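Sorting the Offcuts

The scrap wire drawer is the least regarded piece of storage in a small electronics shop, and at Hollden it had been filling for years. When Rogério Leite weighed its contents in March, the drawer held 651 grams of hookup wire, most of it in lengths too short for the spool rack and too long to throw away.

His answer is a color sort into open-front parts bins: red in the black bin, orange in the yellow, white in the green. 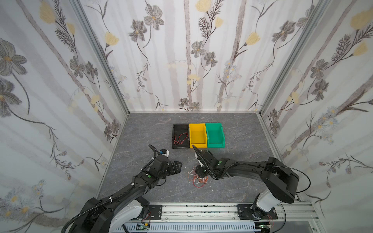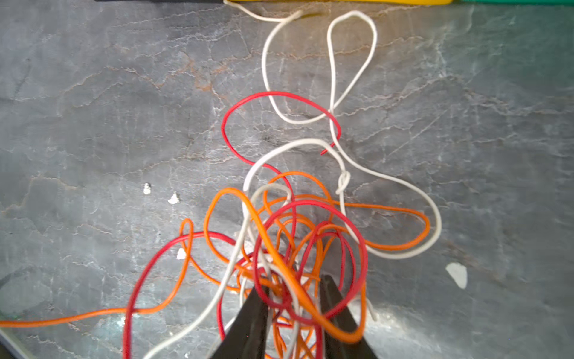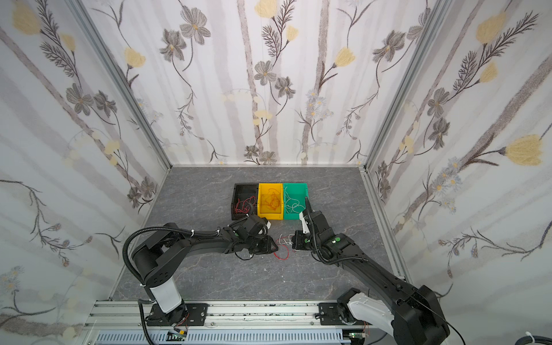
The bin type matters more than the bin color. A stackable parts bin has a front lip cut down at a slope, so a hand can reach in from the front while another bin sits on top. For screws and terminals the low lip is only a convenience. For wire it decides whether the bin works at all. Insulated wire is springy, and a piece dropped in straight will lean on the lip and work its way out. Leite coils anything longer than a hand's width before it goes in. Shorter pieces are laid flat across the bottom.

Untangling comes first and takes most of the time. Dayana Tamayo, who builds harnesses at Ruvwood, advises against pulling on a free end. Tension closes the small knots, and once a knot in thin wire has set, the insulation is usually creased and the piece is scrap. She spreads the tangle on a hard, smooth surface, finds the crossing with the most strands through it, and opens that one until it goes slack. The outer loops can then be lifted away singly. Cloth mats are a poor choice, as cut strand ends catch in the weave.

There is some disagreement about sorting by color. Bartosz Zieliński, who runs the stockroom at Nseir, sorts by gauge and ignores insulation color entirely. His argument is that a technician can see that a wire is red but can't see that it is one gauge too thin for the load. Leite accepts the point for mixed stock. His own drawer was nearly all one gauge, and the odd pieces went into a labeled envelope.

Red and orange cause the most errors. Under warm lamps the two are hard to separate, and older red insulation fades toward orange. Tamayo keeps a short reference piece of each taped to the bench and compares every doubtful strand against it. Pieces with nicked or stiff insulation are discarded at this stage, whatever their color.

Leite's sort took 3 hours, spread over two afternoons. After inspection, 204 grams went to copper recycling. The rest is back in use for jumpers and test leads, and the bins are topped up at the end of each job, before the bench is wiped down.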